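4.2 Breakfast on one small machine

I should say up front that I like these combination machines, and that probably colors what follows. In the December diaries, 153 of our households wrote down every breakfast they made on one, and toast and sandwiches beat eggs by a wide margin. The pan sat idle a lot (mine does too!).
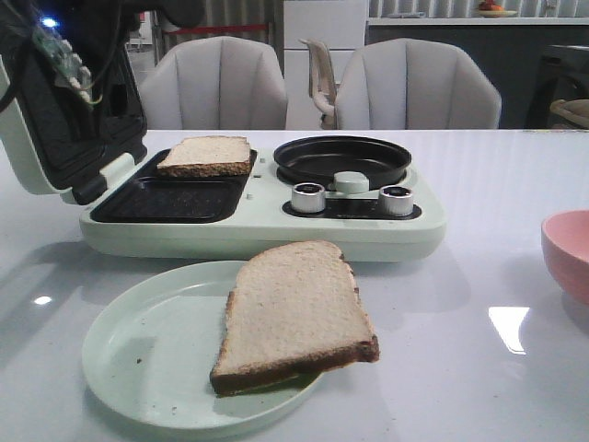
What interested me most was where people put the bread before it gets cooked. Remo Rinaldi, who coded the diaries with me, sorted the entries into "straight from the bag" and "by way of a plate", and the second group was much bigger than I'd guessed - 456 entries mention a plate before any cooking starts. A few people even complained that their plate was too small for two slices.
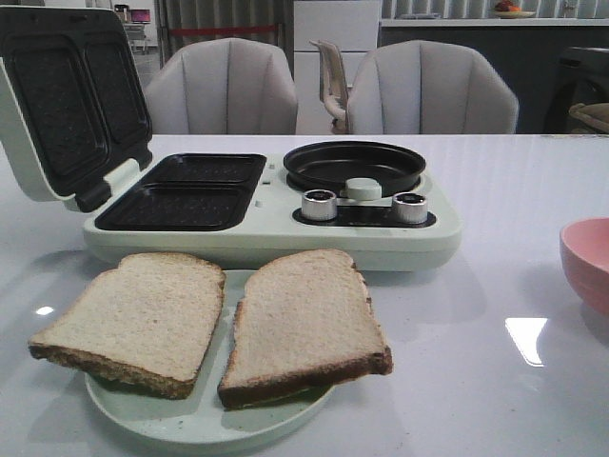
Figure 3. Two slices of bread on a plate in front of the breakfast machine, with the sandwich maker's lid open.

The Zoubi households did things a bit differently. They have deeper counters, so the plate often went off to one side, and several of them buttered the bread over there and carried it across one slice at a time. The Dutside group mostly kept everything lined up in front. I can't say which is quicker, as we never asked anyone to time themselves, but I did go back and ask 33 people which way they'd choose with a bigger kitchen - and most of them said they'd leave the plate right where it was.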